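Chapter 19
Small Heating Appliances: The Two-Slot Toaster

Tomomi Shibata and Salim Muriithi

19.1 Scope

This chapter covers electric toasters with vertical slots, as used on open worktops in homes and staff kitchens. Ovens and contact grills are treated in Chapter 3. The reader should already be familiar with resistance heating and with the load tables in Appendix B.

A toaster heats bread by radiation from wires set on either side of each slot. The surface dries first. Browning begins only when the outer layer has lost most of its water, so slice thickness and moisture affect the result as much as the control setting does. Stale bread browns sooner than fresh bread at the same setting. 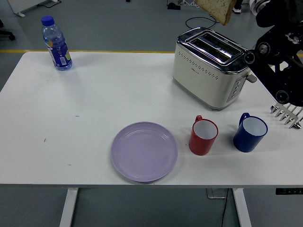

Figure 19.1. Two-slot toaster on a white table, with a slice of bread held above the slots. The lever and the column of buttons are at the right end of the body. Plate and mugs in front.

19.2 Placement and Loading

The toaster should stand on a flat, level surface with free space above the slots. Plates and cups may share the surface, but nothing should rest on or over the openings. The cord is routed behind the body, away from the side on which the user works. Open drink containers are kept clear of the appliance.

Slices are lowered upright, with the lever in the raised position. A slice that must be pressed into the slot is too thick and should be recut.

The terms "carriage," "guard wire" and "crumb tray" are used in this chapter as defined by Morikawa and Hirose (p. 332).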